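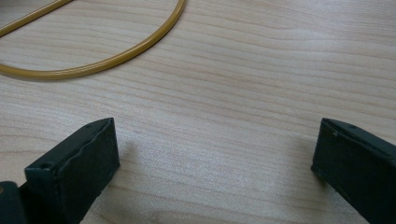 # Checking a tube detector before you let it near the planner

Most guides to picking up bendy things start with a trained network and finish with a video of the one time it went well. I'd like to spend this page on the dull part in the middle: finding out whether the mask you feed the planner is any good. I used the Lullow planner and the Estach labelling tool, but the steps carry over to any pair of tools that will read a mask and write a path.

You will need a set of wrist-camera stills of tubing on a table, a detector that gives a mask per still, and an afternoon. My set had 58 stills.

## 1. Label by hand first

Do this before you look at any output from the detector. Once you've seen its guess you will trace its guess. In Estach, draw the centre line of the tube as a string of points and leave the width alone.

Where the tube leaves the view and comes back in, draw separate lines and give them the same object number. A loop that goes out at the top and the left will give you two stretches. Don't join them up with a curve you made up, however obvious it looks.

## 2. Mask out the fingers

The fingers sit in every still, so a detector can score well on background simply by learning where they are. Draw one fixed mask for them and leave those pixels out of the score altogether. Make it a little generous at the tips, where the soft shadow falls on the table. My first mask was too tight and the detector picked up the shadow edge as tube in 7 stills.

If your fingers open and close, you need one mask per opening width. I used two and threw away anything in between.

## 3. Distrust the wood

Pale wood with long wavy grain is a harder background than it looks. The lines are thin, smooth and gently curved, much like a tube with the colour taken out. Convert a still to grey and run the detector again. If the mask falls to bits, your model is mostly a yellow detector. That may be fine for your job, but write it down, and don't tell people it has learned shape.

The Räsänen line filter is often suggested as a cure. I tried it. It found the tube, and it found the grain as well, with equal confidence.

## 4. Score the centre line

Overlap scores are kind to fat masks and harsh on thin objects, and they say little about whether a grasp will land. Thin the mask to a line and measure how far each point sits from your hand-drawn one. I count a still as a pass if no point is more than 4 pixels out and there are no gaps inside a visible stretch.

Look at the worst still, never just the mean. A break in the middle of an arc barely moves the mean, and the planner will treat it as two free ends.

## 5. Ask the planner what it thinks

Load the masks into Lullow with motion turned off:

```
lullow plan --dry-run --masks ./masks --report ends.csv
```

Open the report and read the column for free ends. Any end listed at the image border is a cut made by the view, and the planner must not try to grab it. Mine did by default. The setting is `border_ends: ignore`, and the manual mentions it once, in an appendix.

## 6. Only now, move something

Start with the arc nearest the fingers and a closing path straight across it. Keep the speed low and a hand on the stop.

Pondetti's wrapper promises to do steps 2 to 5 for you. I ran it on the same stills and it passed all of them, including one where I had swapped in a blank mask on purpose. Try that test on whatever you use.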